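About Rudex

Rudex prepares demonstration data for companies and universities that build household robots. Our operators guide a robot arm through everyday kitchen tasks by remote control, and each completed run is recorded, reviewed and delivered in a form that a learning system can use. The company works in simulation, where a kitchen can be set up, reset and changed between runs.

Our first kitchen, named Toder, remains the one in which new operators are trained. 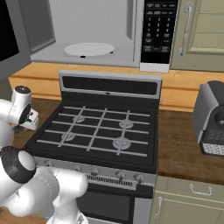 The range, microwave and robot arm in the Toder kitchen.

What We Do

A demonstration begins with a short written instruction. The operator takes control of the arm, carries out the instruction at a steady pace and returns the arm to a resting position. A second operator then reviews the recording. Runs that contain long pauses, unnecessary contact or a missed step are set aside and performed again.

Our standard collection covers 9 families of kitchen tasks, with 1,000 runs commissioned for each. Clients may also request tasks of their own. 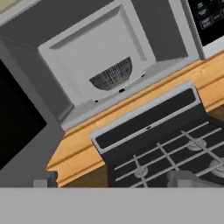 Operator training at Rudex places particular weight on the hand view. A person who has worked only from a fixed room view often finds it difficult to judge direction once the hand is tilted. Trainees therefore learn to take their bearings from features that do not move. With the microwave overhead on a steep diagonal, the half-round vent grille on its underside and the burner grates below give an operator two dependable points of reference. Trainees complete 235 practice runs before their work is included in a delivery.

The hand view is also the least forgiving. Close to a large appliance, it may offer very little detail, and the operator must rely on the room views and on a sound knowledge of the kitchen.
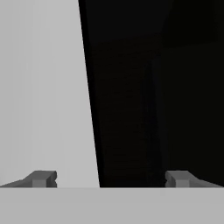

For this reason, all views are recorded together and supplied together. We do not remove the plainer passages from a run – a learning system must deal with them as an operator does.

Our Projects

Neves is our program for university laboratories. It provides reviewed runs, written instructions and a guide to our recording practice. The present release contains 892 runs.

Grestico is the control software used by our operators. It was developed within the company and is maintained by the same team that oversees training.

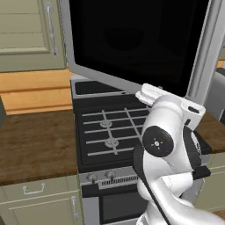
The arm at the lower edge of the microwave, Toder kitchen.

Working With Us

Rudex accepts inquiries from research groups and manufacturers throughout the year. Applications for operator training open each September – prior experience with robots is not required.

Page last revised September 28, 2018.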